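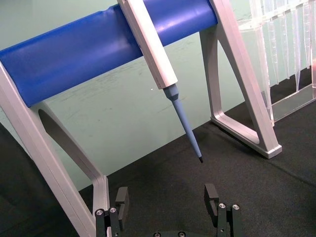
About Wevetano

Wevetano is a small supplier of bench equipment for teaching laboratories. We sell pipettes, pipette stands, tip boxes, test tubes, racks, beakers and flasks to high schools, community colleges and training centers. Our warehouse and office are in Itville, in a one-story building on the Urnby road, with a teaching room at the back that seats 4 classes a week during the school year.

The company started as a repair service. Schools sent us pipettes that no longer drew up the right volume, and we cleaned them, replaced the seals and sent them back. Many of the pipettes that came in had nothing wrong with them except that they had been stored lying flat in a drawer with liquid in the tip cone. We began sending a stand back with each repair order and charging for it only if the school kept it. Most did. The stand business is now larger than the repair business, though we still do both.

What we sell

We carry 700 items. The list used to be longer. We cut it when we saw that teachers were ordering the same things every year and had trouble finding them between the specialty parts.

The core of the catalog is what we call the Fu bench set. Fu was the name of our first product line and we kept it. A Fu set covers one bench and is made up from a list the teacher fills in, so two schools rarely order the same one. Most include a single-channel pipette and a stand to hang it on, a box of tips, a test tube rack with tubes, a beaker and an Erlenmeyer flask. Plastic transfer pipettes can be added for work where the volume doesn't need to be exact. For younger classes we suggest starting with those and moving to the adjustable pipette later in the year.

Glassware is sold by the piece or by the case. If a school breaks three tubes, it can order three tubes. Shipping on small orders is the same flat rate as on a box of racks, and we tell people that before they order so they can wait and combine if they want to. 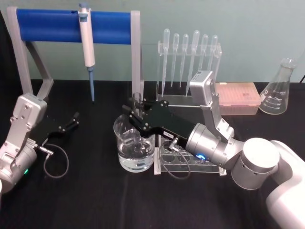
Racks are the item we get the most questions about. We stock clear acrylic ones because students can see the level in each tube without lifting it out. Acrylic scratches, and it does not like alcohol. Wash it in lukewarm water with a mild detergent and let it air dry. Don't put it in the autoclave. If you need a rack that can go in the autoclave, call us and we will quote a polypropylene one.

Before ordering racks, measure the outside diameter of your tubes. A tube that is too narrow for the hole will lean, and one that is too wide will get stuck and somebody will break it getting it out.

The teaching room

Teachers and lab aides can book the room at the back of the building. A session runs half a day and covers setting up a bench, pipetting technique, and care of the equipment. We keep the groups small enough that each person has a place at a bench.

The first exercise is always water. Participants move water from a beaker to a row of tubes and check each volume on the balance. It is slow and some people expect to skip it, but the habits that cause trouble later show up here: pushing past the first stop when drawing up, letting the plunger snap back, holding the pipette at an angle. After that we go over how to lay out the bench. We teach people to keep the stand at the back and the tubes within easy reach, with the open tip box where no one has to lean over it.

Sessions are included with any order of 10 or more Fu sets and can be booked separately by anyone else. In April we add evening sessions for schools that are planning purchases for the fall.

Repairs and calibration

We serviced 2,689 pipettes in our last full business year. Turnaround is normally two weeks. Send the pipette without a tip, wiped down, with the form from our repairs page filled in. We need to know what it was used with. Anything that has held radioactive or infectious material cannot be accepted, even if it has been cleaned.

Each pipette goes back with a sheet showing the readings before and after service. If the repair would cost more than a replacement, we call first.

Customers

We supply up to 100 schools in a given year, most of them within a day's drive of Itville. Some have been with us since the repair days and still send everything in the same box.
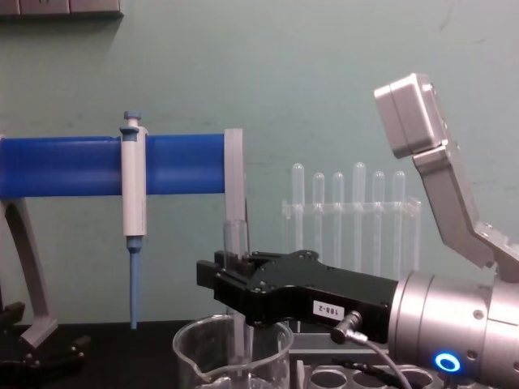 Marlow wrote to us that the stands had changed how her room gets put away at the end of the period. Her students used to leave the pipettes wherever they had finished with them, and now they hang them up without being asked. She also said the blue plunger button is easier for them to find than the gray one on their old set, and that she would like the tip boxes to come with a spare lid.

Spare lids can now be ordered separately. They are listed with the tip boxes.

Visiting and contact

The front counter is open on weekday mornings for pickups and drop-offs. For the teaching room, please book ahead. Orders can be placed through the website, by phone or by purchase order from a school account.

Page last updated Nov 29, 2021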